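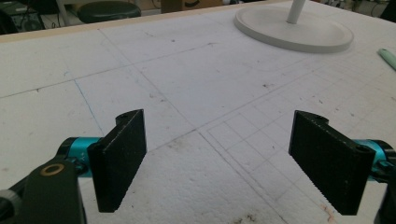 Abb. 1: Die beiden Greifbacken über der weißen Arbeitsplatte, rechts unten das feine Raster

Start | Projekte | Berichte | Kontakt
Drucken | Per E-Mail senden

Projektbericht: Kann ein Greifer den Tisch abräumen?
Selma Begović, Kastriot Tomić

Im Mai haben wir untersucht, ob sich einfache Hausarbeiten schon an eine Maschine abgeben lassen. Vier Aufgaben standen auf dem Plan: Stifte einsammeln, Becher umstellen, ein Tuch falten, Krümel wegwischen. Insgesamt kamen wir auf fast 300 Versuche.

Stifte und Becher gingen meistens gut - solange nichts dicht nebeneinander lag. Das Tuch gelang nur in drei Fällen. Beim Wischen blieb in den Ecken immer etwas liegen. Ein Mensch ist bei allen Aufgaben deutlich schneller.

Für einen Haushalt reicht das noch nicht. Die Messwerte hat Mateja Radulović ausgewertet, sie stehen im Anhang.

Zuletzt aktualisiert: 2022-09-02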